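Cleaning a plastic serving tray with a textured surface
Varkcombe Community Help, Household

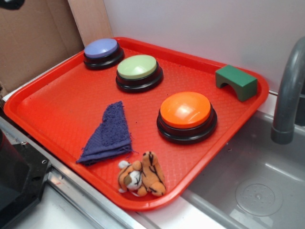

Noemi Fontana
Which method is recommended for removing grime from the fine pattern of a plastic tray?

Oluf Grímsdóttir
Apply warm water and washing-up liquid with a soft nylon brush, working diagonally in both directions. Rinse thoroughly and dry upright. Scouring powder should not be used. Battery-operated items must be wiped separately with a damp cloth.

Tsz-kin Tsai
Bicarbonate of soda, 2 spoonfuls, left for 8 minutes. Satisfactory on mine.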